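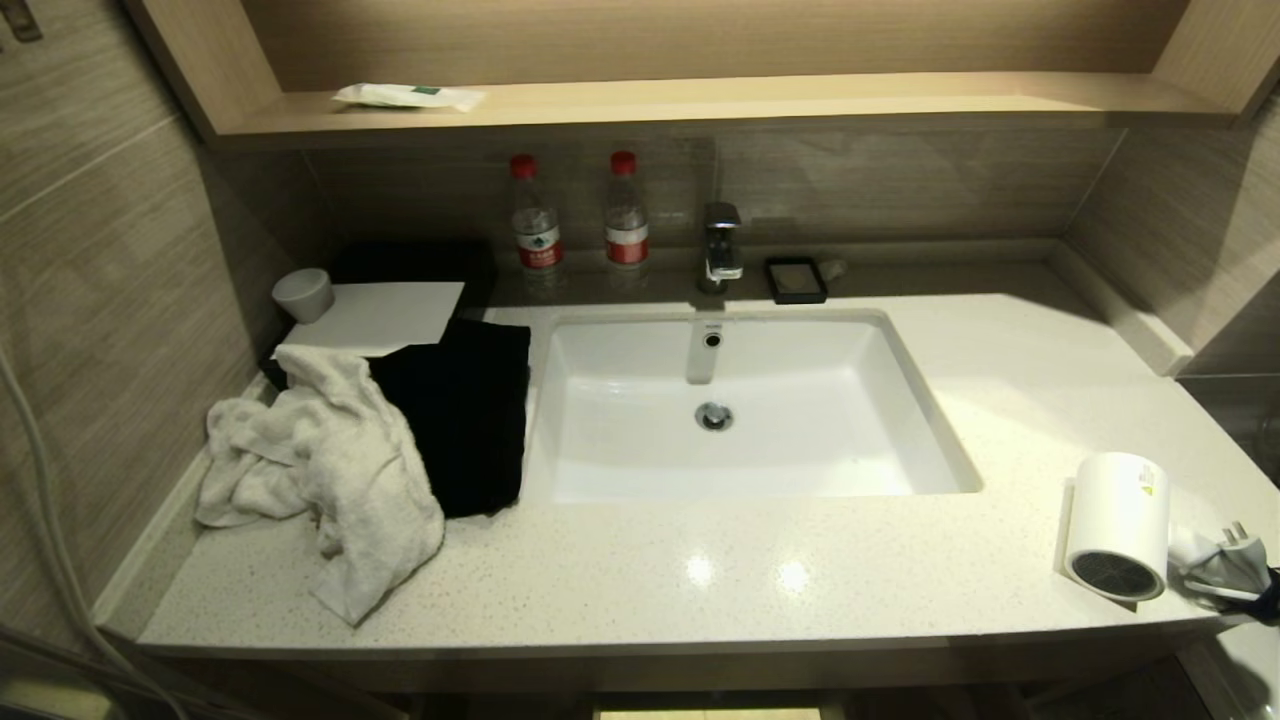 To: Residents' list, Dallance Building
Subject: Re: Water shutdown, levels 5 to 9

Owners and tenants are advised that the August shutdown will proceed as notified. Jaunzems Plumbing will isolate the cold riser at 9 am and expects to restore supply by 3 pm. Hot water may take a further hour to recover.

A resident of level 7 wrote:

> The notice mentions 27 apartments but our side of
> the corridor isn't listed. Are we affected? Also,
> who pays if the isolation valve under my basin
> has seized?

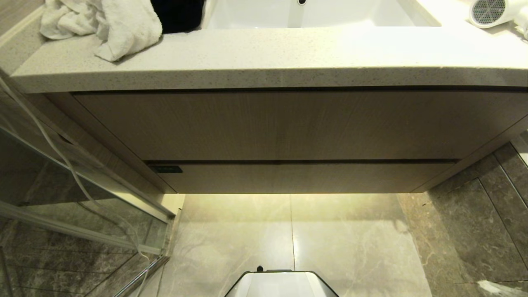

Photo: Dallance Building Management

The list omitted the Sekinberg Street side in error. All 41 apartments on the affected levels will be without water — a corrected notice is in the lifts.

Valves inside a lot are the owner's responsibility under our by-laws. Jaunzems has quoted $700 for a replacement carried out the same day, fittings included.
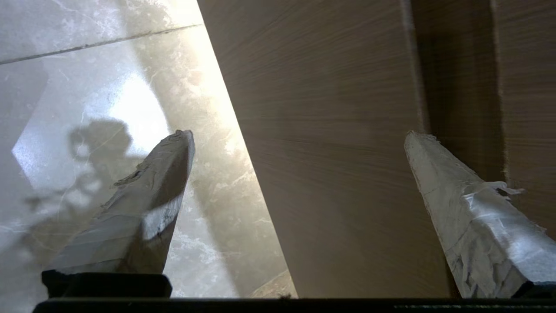 Owners wishing to accept that rate should reply off-list with their lot number before the shutdown. Tenants should go through their property manager in the first instance.

Regards,
Building Management
Dallance Building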